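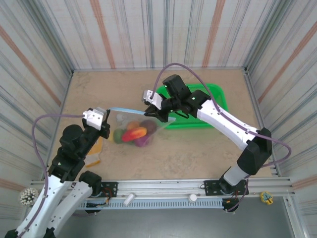 Jun 7, 2024

So the showcase is done, my feet hurt, and I've eaten an unreasonable amount of other people's crisps. I promised a few of you I'd write up what the robotics club has been up to since March, so grab a cup of tea, this might wander a bit.

Quick recap if you've not been following. We're a student club, we meet in the evenings in the Rathnayake building, and this term's project was called Zolska (don't ask, it won the vote and I didn't vote for it). The task was bagging up the shopping. Two arms, one zip bag, a pile of toy fruit and veg, and 90 seconds on the clock. I thought it sounded easy! I said so out loud, in front of witnesses, and Misaki Noguchi has been quoting it back to me ever since.

The thing about a zip bag is that it has no shape of its own. A toy lime is a toy lime wherever you put it down, bless it, but a bag is different every single time. You grab one corner and the rest flops over. You grab both corners and pull a bit too hard and the mouth snaps shut, so then you've got a lovely tight bag that nothing can go into. For weeks our arms were basically playing tug of war. We ended up holding it by the two ends of the blue zip strip and letting the bottom of the bag rest on the table, so the table takes the weight. Misaki's idea, and it made more difference than the whole month I spent fiddling with the grip settings.

All of the training was done by hand, by the way. One of us drives the arms through the job, it gets recorded, then you tip everything out and do it again. By the end we had 2515 recorded goes, and 823 of those were me. I can now tell you that the purple veg is the worst one. It's a daft shape to pick up and it always wants to go in sideways. The mango (I say mango, half the club say peach, there have been words) is big and friendly and I'd happily bag mangoes all day.

We did have one proper disaster. Somebody knocked a cable at the back a couple of weeks ago and the right arm forgot where its own elbow was, and we lost two whole evenings to recalibrating. I was not gracious about it. Sorry again, everyone who was there.

Anyway, the showcase! We were up against the Arkgate lot, who'd done a sock-folding thing that was frankly gorgeous, and a first-year team called Gruvico with a plant waterer that got the biggest cheer of the night. We got three runs. First one, everything in the bag, zip left open. Second one, dropped the lime, chased the lime, ran out of time. Third one, all of it in with 11 seconds to spare, and I made a noise I didn't know I could make.

We came second, behind the socks. Fair enough, they were very good socks.

Next term we want to have a go at closing the zip properly, which so far works when it feels like it. Misaki reckons we need softer fingertips. I reckon we need a bigger bag. If you're a student and fancy joining, come along, you don't need to know any code, I certainly didn't. Bring snacks though, I've finished the crisps.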